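Standimia Shared Desks: Frequently Asked Questions
Desk Supplies and Tidying
Last revised 2022-02-11

Who is this page for?
It is for all members who use a shared desk on either floor, including short-term members and guests who have signed in with a host. Members with a private room may follow the same rules if they wish but are not required to do so.

What may be kept on a shared desk?
Each desk may hold one open box for small supplies, one pair of scissors, tape in use, and a short stack of books. Other personal items should be stored on the shelf or in a locker. Food may not be left overnight.

Where should the supply box stand?
The box should stand against the partition wall, on the left as one sits down. It must remain open so that the next member can see what it holds. Lids and tall boxes are not accepted at shared desks.

Does tape have to go back in the box?
Yes, at the end of each session. During work a roll may lie on the table within reach. Rolls should be laid flat. A roll that has run out should be reported at the front office, where replacements are kept.

How should scissors be left?
Closed, flat, and toward the back of the table. Scissors may not be stood upright in a cup or container. Members who bring their own scissors should mark them with a name.

May I leave books on the desk?
Books may be stacked at the front left corner. Books borrowed from the reading room must be returned within the loan period, whether or not they are in use at a desk. Loan periods were extended in December and are printed on the slip inside the cover.

How do I request supplies?
Requests are made through Woo, the members' booking page, under "Desk items." Tape and flat boxes are supplied by Ristex and are free of charge up to 100 items per member per year. Larger orders are billed to the member's account.

Are lockers available?
There are 368 lockers on the lower floor. A locker is assigned on request and may be kept for as long as the membership is active. Keys are issued at the front office only.

What happens to items left behind?
Items found outside the box, shelf, or book stack are taken to Room 518 and held for collection. Members should bring their membership card.

Whom should I contact with a question not answered on this page?
Please write to Johanna Eder, Member Services, or call at the front office during opening hours.

What does a shared desk look like with these items on it?
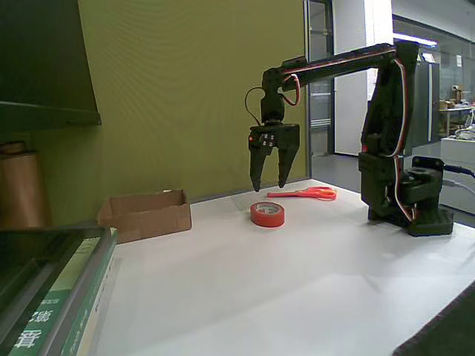
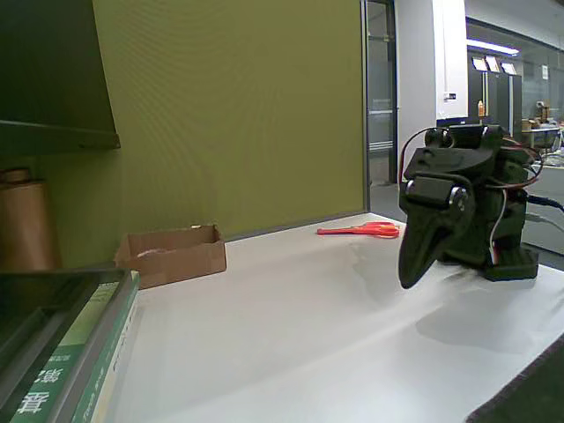

Shared desk with books, scissors, and an open box against the partition wall.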